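From the back bench: Flerport learns to tidy up

Members who have wandered past the partition at the far end of the workshop in the past few months will know that Flerport is no longer a pile of boxes. It has two arms, most of a temperament, and a list of chores it is supposed to do for people who would sooner not do them. Meenakshi Marar started the build, and several of us have since lost evenings to it.

The chore of the moment is litter. Pick a thing up off the carpet, put it in the wastebasket, go back for the next one. Anybody with a teenager will recognize both the task and the pace at which it gets done.

Bottles came first and were easy, or easy by our standards. A bottle is a bottle from every side and it stays the shape you left it. Wrappers are another matter. They fold, they slide, and they present a good solid edge that is gone by the time the fingers close on it. Our first grippers pinched so hard they shot a candy wrapper under the furniture, where it may still be. The second set was so gentle that it mostly stroked things. We are on the third set now, printed here on the Ikutgate (yes, the one with the squeaky bed, and yes, we will oil it), with a softer pad on the inside of each finger and a good deal less ambition in the motor settings.
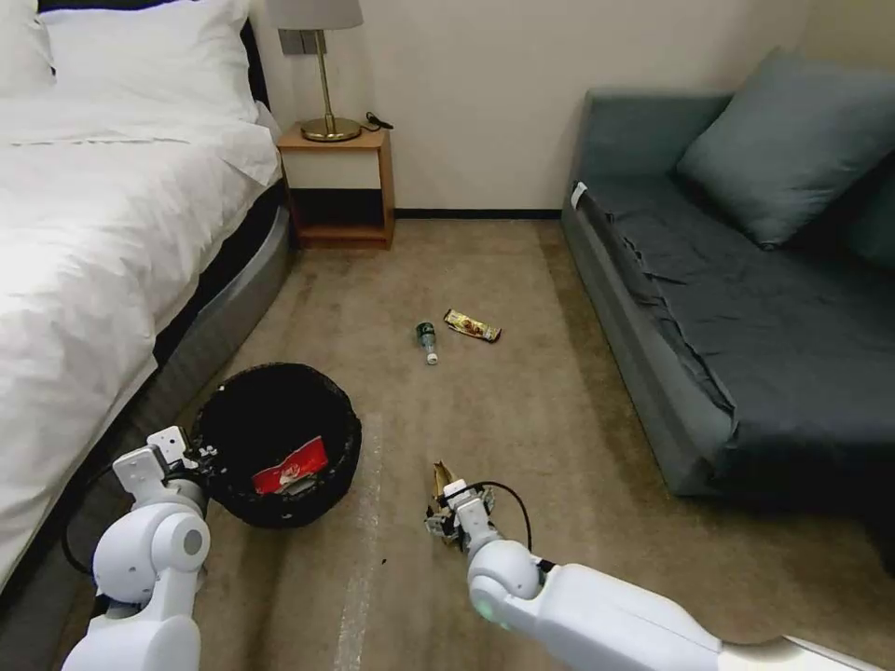

Right arm with a gold wrapper, left arm at the basket. Bottle and second wrapper still to come.

The current routine goes slowly. The arm comes down beside the wrapper, closes halfway, waits, then closes the rest of the way. Waiting was Meenakshi's idea and we all argued against it for a week. Then we tried it. She has been very gracious, in that she has only mentioned it at every meeting.

Cables remain our shame. Each arm has one that loops where it pleases, and on a bad run it will snag on whatever is closest. The plan is to clip them along the outside of the arm with enough slack left at the wrist that it can turn all the way over. If you have a bag of small clips, the springy kind, please leave it in the Flerport bin and not in the general hardware drawer, from which nothing has ever returned.

Money, briefly. We have spent 800 dollars of the project fund, most of it on joints, and have 200 left to last through November. A spare motor from Givari would eat nearly all of that, so be kind to the ones we have.

We could use someone who is comfortable with tuning motors, and someone who sews, for a new set of finger pads. We meet at 6 and are generally sweeping up by 8 – by hand, for now.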